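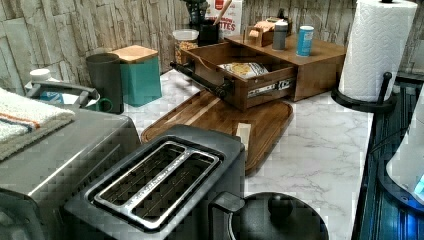
Drukamside, April

How to plan the budget for a kitchen robot arm

Many teams ask me first which arm they should buy. I would begin with the counter. Measure its depth and its free length, and write down everything that stays on it every day. A toaster, a cutting board and a box with a drawer already take a good part of the reach, and all of them are also your test objects.

Step 1. Write the tasks before the prices. "Open the drawer" and "put bread in the slot" are two different tasks, and they may need different fingers. Our list at Odura had 20 tasks. Birsen Şimşekoğlu made us remove every one which we could not explain in a single sentence.

Step 2. Ask for the full quote. The first paper from Huditz showed only the arm. The mount, the cables, the stop button and the spare fingers came on a second paper, and these small parts were 736 euros together.

Step 3. Keep money for household things. We spent 253 euros on them in the first season. Buy two of each item that you expect to break – mugs and jars with lids, for example.

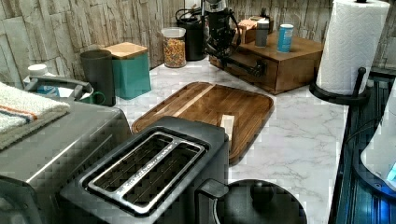 Last changed: April, by Obaidul Jayawardena

Step 4. Plan for changes on the counter. A jar can hold something else in the next session, and a drawer box can stand in another place. Each new layout costs working time, so put the hours in the budget as a separate line. We reserved 121 hours and used them all.

Step 5. Check the power sockets. Kitchen appliances and the arm controller should not share one extension lead. If you need an electrician, ask for the price now.

Step 6. Send the sheet to the person who will sign it, with the delivery time of each part in the last column. Our mount arrived after the arm, and the arm waited in its carton.

Questions about the sheet can go to Pentti Juntunen at Odura.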